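Automation at Work and What Changes for the People There
Student project report, Work and Technology module, 23 Apr 2019 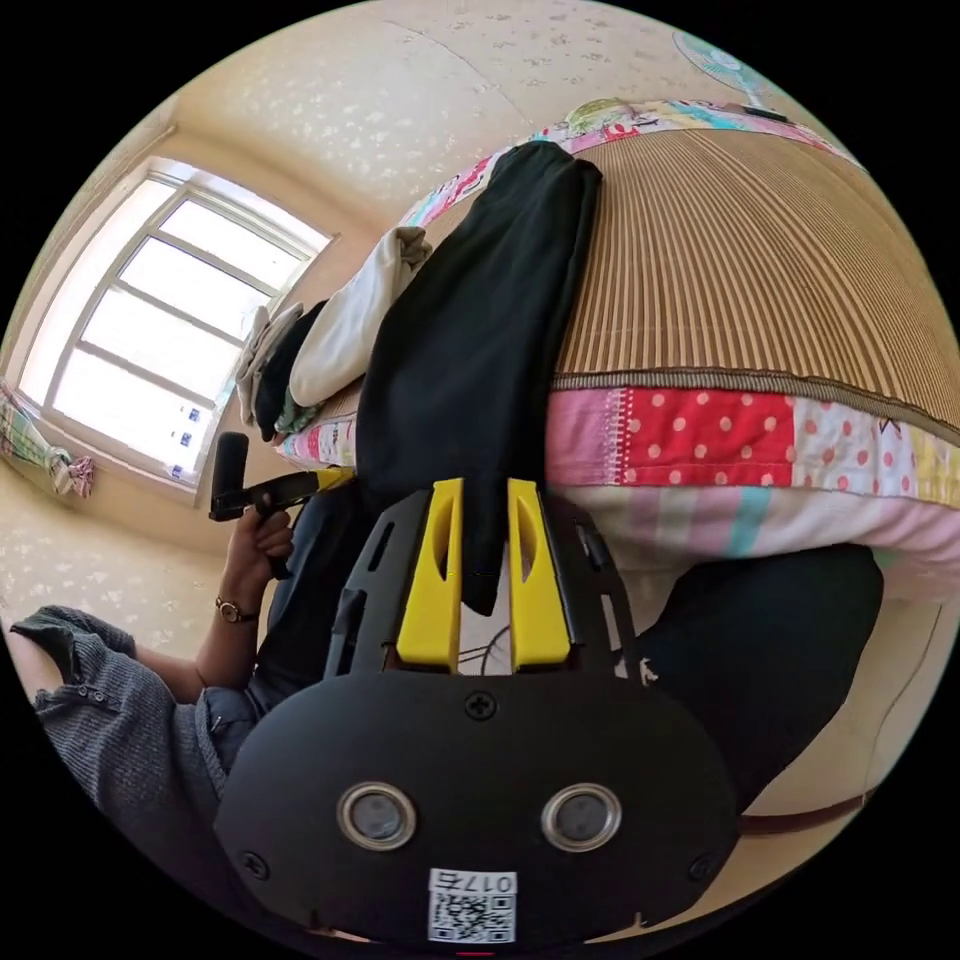
We picked garment handling because everyone in our group thought it would be the easy one. Clothes, how hard can it be. The welding and warehouse topics were gone already anyway. So the question became: when a laundry and textile service starts automating the sorting and folding side, what happens to the people who do it now?

The company we looked at is Plollau. They take in workwear and household laundry, wash, sort, fold, send back. 122 employees on the site, most of them on sorting and folding. The washing part was automated long ago and no one there even calls it automation any more, it's just "the line". Folding is still hands.

What is changing

Two things are going on at the same time and we mixed them up in our first draft, so to be clear.

First, the tracking system, called Flisow. Every item gets a tag, every station has a screen, the screen says where the item goes next. Already in use in the whole building.

Second, the folding project, Skuson. Not in use yet. The idea is a robot that can pick up any garment from a pile and lay it out or fold it. For this the robot needs to learn from people. So workers do the handling with hand-held grippers, one in each hand, and the movements get recorded. Picking up, dragging, smoothing, folding over. Some of this is done in ordinary rooms, on beds and so on, and some at the folding tables on site. The point is to get different surfaces, different light, different clothes.

How we did it

Interviews with 7 workers, all from folding or sorting. Two visits in April. We also got to try the grippers for one afternoon, which was not in the plan but ended up being the most useful part. We had a questionnaire too but only 5 came back so we dont use it for anything, it's in the appendix.

Using the grippers

Slow. With your fingers you feel the edge of the cloth and your thumb just finds it. With two stiff fingers on a handle you have to look for the edge. Thin fabric slides off. Thick seams are fine. Dark clothes are annoying, you can't see where one layer ends and the next starts. Trousers were ok if you took them at the waistband, bad if you took them by the leg.

Workers who had done it for a while were much faster than us. They had tricks. Pinch low, lift a bit, let it hang, then lay it down. One said the tool makes you fold "like you have oven mitts on" and after a few weeks you stop noticing. Another said her wrists hurt at the end of a session and she asked for shorter ones. She got them, but had to ask twice.

What workers told us

Pay for recording is the same hourly rate as folding. Several thought it should be higher, as they are teaching the thing that may take over the job. The manager we spoke to said it counts as normal work time. We could not find out if this was ever discussed with the staff before the start.

Most were not scared of losing the job soon. They have seen what the robot can do so far (we were shown a short clip, a towel, it took very long). They were more bothered by Flisow. The screens show items per hour for each station and everyone can see everyone. Before that, if a coworker had a bad day you took part of her pile and it was settled. Now it shows up as her number being low and yours being high. People still help, but less.

Also breaks. Before, breaks came when a batch was done. Now the next batch is always already on the screen.

Good things as well. Way fewer lost items, so fewer angry calls. Lifting the wet bags is gone since the conveyor, and the older workers mentioned this first thing, before we even asked. Two of the people in our interviews liked the recording sessions because they can sit down and it is quiet.

Comparison

For comparison we read a case on a similar service in Győri, where the folding of flat items (sheets, towels) was fully automated. About 4,000 pieces per shift. There the folders were moved to checking and repair. According to the case the work got lighter but more boring, and new people needed only a very short training. Skill was worth less. We think Plollau could go the same way for flat items first, with mixed garments staying manual for longer.

Problems with our report

Small sample. All interviews were on site, in the break room, with the door open, so people may have been careful. We never got to talk to the night shift. The Skuson part is based on one afternoon and what we were told.

What we would recommend

Take the per-station numbers off the shared screens, or show them per team. Set a fixed maximum length for gripper sessions so no one has to ask. Put in writing what the recordings are used for and for how long thay are kept. Pay extra for recording work, even a small amount.

Appendix A: interview questions
Appendix B: questionnaire (not evaluated)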